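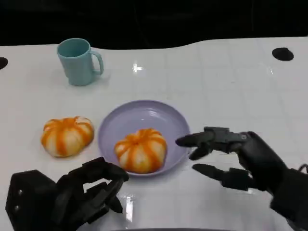 **marzipan_moth** wrote:

Okay but you can't tell me the second cup from the same leaves is weaker! I brewed the Wadamberg oolong five times last night in a tiny pot and the third one was the best of the lot. Sweet, a bit like warm peaches, and no bitterness at all. I went to bed at one in the morning because I kept wanting to see what the next one would do.

---

**kettle_and_kin** wrote:

Five is nothing, keep going! I'm the one who started this thread, so I'll own up to what I said on the first page. I said resteeping was for people who like hot water. I was brewing in a big mug with a basket, four minutes, then wondering why round two tasted like a wet paper towel. Of course it did - I'd pulled everything out the first time.

Since then I've bought a 139 ml pot and I'm having the best time. My blue mug still gets used every morning for plain breakfast tea, though. Some habits stay.

---

**Volkan Kaplan** wrote:

I'm going to disagree with both of you a little. It depends on the tea much more than the pot. Rolled oolongs and pu-erh will go all day. A broken-leaf black tea will not, and I've tried every trick. The pieces are small, the flavor comes out fast, and that's the end of it.

I grew up with tea that sits in a strong concentrate on top of a second kettle and gets thinned in the glass. One batch of leaves, hours of drinking, and no resteeping anywhere. I love it. So when people say "western style" against "gongfu" as if those were the only two choices, I get grumpy.

---

**marzipan_moth** wrote:

> I get grumpy

Fair!! Please tell us more about the double kettle. How long does the top one sit before you pour? I've only had it in restaurants and it was always a gorgeous dark red.

---

**Volkan Kaplan** wrote:

Fifteen minutes at the very least, on low, with the bottom kettle steaming under it. Don't stir. Don't squeeze anything. Rinse the dry leaves in a little cold water first if they're dusty. Then a third of a glass of the dark stuff, topped up with hot water, and adjust until you like the color.

---

**low_tannin_lou** wrote:

Can we go back to the leaf amounts? People keep saying "fill the bottom of the pot" and my pot has a very different bottom from yours.

I weigh mine. 3 grams for a big mug, 7 for the small pot. I know weighing makes some of you roll your eyes, but I kept a notebook on the Jostadine white tea all last September and the sessions I eyeballed were all over the place. Same tea, same water, and some days it tasted like hay.

---

**kettle_and_kin** wrote:

No eye rolling from me, I love that you kept a notebook. But I do think you miss something with the scale out. Half the fun for me is looking at the leaves and guessing, and then finding out I guessed badly.

---

**low_tannin_lou** wrote:

Agree to disagree, haha. Finding out I guessed badly on tea that costs $28 a bag isn't fun in my house.

---

**greenhousegus** wrote:

Has anyone tried the Candard electric kettle? I want one where I can set the temperature for greens. Right now I boil, open the lid and wander off to water the tomatoes, and I always come back too late.

---

**marzipan_moth** wrote:

I have it! Heats fast, holds the temperature for half an hour, and the spout is nice and slow. The beep is LOUD. My dog leaves the room. For greens I set it to 175 and I've stopped getting that spinach taste.

---

**Volkan Kaplan** wrote:

Or pour the boiling water into a cold cup, then from there into the pot. It drops plenty and costs you nothing. But I admit the kettle is nicer at six in the morning.

---

**greenhousegus** wrote:

Two cups it is until payday, then the loud kettle. Thanks both!

Also, did anyone get the sampler from Panagiotou? I'm mostly after the mountain herb one. It's not really tea, I know, please don't move my post to the herbal board.

---

**kettle_and_kin** wrote:

Got it, loved it, and you can resteep that one too - twice, if you leave the stems whole. Try it with a slice of lemon on the second round. I'm doing the Wadamberg this weekend with moth's timings (20 seconds, 20, 30, 45, then whatever feels right) and I'll post notes for each cup. Lou, I'll weigh it. Once.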